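Cloth on the kitchen table every day — how do you keep it nice?

Home and Kitchen > Tables, linen, bits and bobs
Started by reltley_rose, 8/20/22

reltley_rose
Right, I need some opinions from people who don't live in my house.

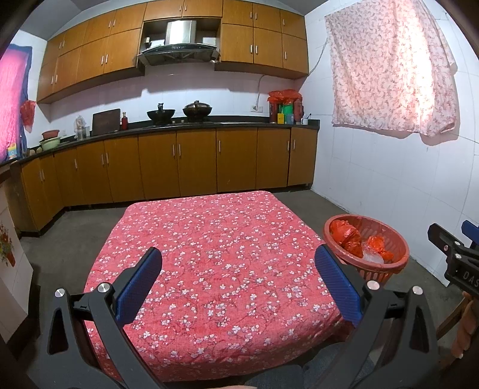 We've had the square table for years and it's always been bare, and I mean bare, with the rings from mugs and a scorch where my brother put a pan down and swore blind he hadn't. Then my aunt passed on a tablecloth she'd had folded in a drawer since her last move and I put it on for a birthday tea and never took it off. I love it! The whole kitchen feels warmer. But I'm the one washing it, and I'm the one smoothing it every time somebody sits down and drags it towards them with their knees.

So my questions. Do you leave a cloth on all the time? Do you put anything under it? And does anyone have a way of stopping the near side going wrinkly, the side where people sit, without me ironing it every other day? I'm not an ironer. I own an iron in the sense that there is one in the cupboard.

The table is 80 cm across if that helps.

mrs_plum
Oh that's a lovely pattern, with the little blossoms on the twigs. And it goes with the doors. I'd leave it on, life's too short for saving cloths for best.

Under it you want a felt or a brushed cotton, cut just a touch smaller than the top so it doesn't peep out. Mine is an old flannelette sheet. The cloth grips it and stops sliding about, and it softens the sound of plates going down too, which I hadn't expected to care about and now do.

hobnob58
Going to be the grump. A fabric cloth on a table you eat at every day is a job you've given yourself. We had one, and it was in the wash more than it was on the table. Curry, tea, felt tip, more curry. I bought wipe-clean in April and haven't thought about tablecloths since, until this thread.

Also that stove gets used, I can tell by the wok. Anything near frying ends up a bit greasy whatever you do.

reltley_rose
Ha, the wok does live there. It goes back on the hob as soon as it's washed because there isn't a cupboard it fits in.

I have thought about wipe-clean but I can't get past the feel of it in summer. Your arms stick. And they smell for the first month.

hobnob58
They smell for a week. Hang it over the line.

saltmarsh
They smell for ever if you get the cheap ones, sorry hobnob. I had one from the market that I ended up using to line the boot of the car, and then the car smelled.

I'm on team fabric but with two on the go. One on, one in the wash, swap when the first one looks sad. The trick with wrinkles (for a non-ironer, hello, same) is to put it on the table while it's still slightly damp from the machine. Pull the corners, smooth it with your palms from the middle out, and walk away for an hour. It dries flat by itself. It doesn't do much for the bit that hangs down, but the top comes out lovely.

mrs_plum
Damp cloth on bare wood? Please don't do that without something underneath, you'll get a bloom in the finish. I've done it to a very nice sideboard and I still can't look at it.

saltmarsh
Fair, I should've said. My table's Formica so it doesn't care. I've no idea what's under Rose's.

reltley_rose
Wood, varnished by my dad a long time ago and not very evenly. So I'd better do the flannelette first and then try the damp thing once I'm sure. Or let it dry over the door and accept the fold mark, which is what I do now.

Razia Cheema
Hello, long time reader, I hardly ever post. My mum always had a cloth on the kitchen table and so have I, so here is what we do.

Weights on the hanging edge. You can buy clips with little fruit on them and they're sweet but they bang on your knees. We sew a flat tape into the hem instead and thread curtain weights through, the string kind. You don't feel it when you sit down and the edge hangs straighter. It won't stop it creasing if someone has it bunched in their lap, but it drops back into place when they get up.

For turmeric, washing-up liquid straight away, cold water, then dry it in the sun. The sun does more than any powder I've ever bought. Don't use hot water first, it sets.

And shake it outside before it goes in the machine! My sons have never learned this and I find rice in the filter.

reltley_rose
Razia that is brilliant, thank you. The string kind of curtain weights, I'd never have thought of that. Is it heavy enough on its own or do you double it?

Razia Cheema
Single for thin cotton. I doubled it on a thick one and it pulled the whole cloth off to one side over the course of a week, so now I go lighter and put it on opposite sides to balance.

bugti_lane
Can I ask the question nobody's asked — what's the plan for the carrier bags? I'm looking at that red basket on the floor by the table and feeling very seen. Ours is a cupboard and if you open it you have to put your shoulder against it to get it shut again.

mrs_plum
Oh, the bag of bags. Everybody's got one.

reltley_rose
I knew someone would spot the basket. It was meant to be for onions. I got it because the slotted sides let air through, and then a bag went in it and then another bag went in that one. It's quite handy there to be fair, I reach down from the table for one when I'm peeling things.

hobnob58
Fold them into triangles. Takes seconds each. You could get the whole collection in a shoebox.

saltmarsh
Hobnob, I say this with affection, you are never going to convince me to fold a carrier bag.

hobnob58
Flatten it, fold it lengthways, then roll the corner over and over like a samosa and tuck the end in. I do it while the kettle boils. I've a drawer with 58 in it, all standing up in rows.

bugti_lane
Fifty-eight! What are you going to do with them?

hobnob58
Use them. Slowly.

Razia Cheema
I'd move the basket along a bit if it was mine, only for feet. We had a bin right beside the table leg and whoever sat at that side kicked it all through dinner. But I like the colour with the cloth, it looks as if you matched them on purpose.

reltley_rose
I'd love to say I did. The basket was the only colour left in the shop, it was that or a lime green.

I might have a go at the triangles. One go.

kettle_and_co
Coming at this from the kitchen side. I like the curve in those base units, you don't see it much. Is the floor concrete? We've got a grey one in the extension and I've always been told it should be sealed, but we never got round to it and any oil that drips leaves a dark patch.

If you're keeping the cloth on, the thing I'd do is trivets. Plural. We scorched a really nice linen one by putting a casserole down on one folded tea towel. I keep a stack of cork ones from Gruller at the end of the worktop so they're in reach of the hob, and now people pick one up on the way without being told. Most people. My father-in-law doesn't.

reltley_rose
Trivets, yes, especially given my brother. Floor is just the plain grey one it came with, I mop it and that's as much attention as it gets. Can't tell you if it was ever sealed. It's never seemed bothered by oil but then it's not a floor where you'd see much.

saltmarsh
I had cork trivets and the cat ate them. Just putting that out there.

mrs_plum
Going back to under-cloths, I measured mine for you. My table's a touch bigger than yours and I cut the sheet 2 cm in from the edge on every side. If the corners of your top are rounded, lay the sheet on, draw round the underneath with a bit of chalk and cut inside the line. Don't bother hemming flannelette, it doesn't fray enough to matter. Pinking shears if you've got them.

hobnob58
Or, and hear me out, leave the table as it was. A mug ring never hurt anyone. I quite like a table that looks as if it's been eaten at.

Razia Cheema
I used to think like you and then I had to sand one.

bugti_lane
I'm with hobnob on this one, sorry Rose! We took our cloth off when the kids were small because they kept pulling on the corners to stand up. Had a full jug of squash come down once. Never went back to it. If you haven't got toddlers about then ignore me.

reltley_rose
No toddlers. One nephew who's the right height for trouble but he's only here in the holidays, and he's more interested in what's in the cupboards.

Those long upright handles are a menace for that by the way. He hooks his fingers round and he's in. They're also very good at catching tea towels and cardigan pockets, so choose with care if you're picking handles, everyone.

kettle_and_co
Oh, the pocket thing! I ripped a dressing gown from hip to hem on one of those. We changed to round knobs and now I just bruise myself instead.

reltley_rose
Update for anyone still here. I cut up an old brushed cotton duvet cover for the under-cloth, did the chalk thing, and it's a huge difference. The top hardly shifts. I've washed the cloth once and put it on damp over that, with a bin liner slit open and laid flat under everything because mrs_plum frightened me, and it dried very nearly smooth.

The hanging side is still a bit crumpled where we sit. I've ordered a length of the weight string from Sketell and I'll sew it in when it comes. Might be a while, my sewing is about as good as my ironing.

Razia Cheema
Use a long running stitch, it only has to hold a tape. And leave one end open so you can pull the string out before it goes in the wash. I forgot to tell you that, and it's the important part. They rattle something terrible in the drum.

hobnob58
And the bags?

reltley_rose
I folded 2. Then I got bored and put them back in the basket with the others.

hobnob58
It's a start.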